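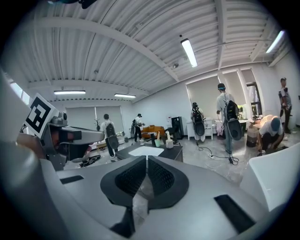

**Small loans, week 2: who is lending to whom?**

Read the Histov page before the seminar. It shows a borrower, a sum (515 euros, for a weaving frame and yarn) and a bar that fills up as people chip in. Most visitors come away thinking their money goes to that weaver. I doubt it, and I'd like you to doubt it too.

What the small print says:

- The local partner, Evska, had already paid out the loan before the page went up.
- Your money refills Evska's pot.
- Evska charges the borrower interest. You get none.

None of this is wicked. It is a long way from the story on the page, though, and the rate is hard to find. Ghiță's handout puts it at 18 per cent a year, before fees. Ask what the fees are.

**Group loans**

Borrowers in a group cover for each other if one can't pay. Lenders like to quote the high repayment figures that follow. Pylypenko asks who went without to make them so high - a fair question, and one the yearly report skips.

His survey in Cleveck spoke to 300 borrowers, all of them still in the scheme. Those who had dropped out weren't asked. Keep that in mind when you read his table on income.

**For the seminar**

Bring one page of notes on this: would a plain cash gift have done the weaver more good? Sânziana Ghiță says yes, Danylo Pylypenko says it depends on the trade. I find both a bit too sure.

Reading: Ghiță, chapter 2; Pylypenko, the Cleveck paper, skip the appendix.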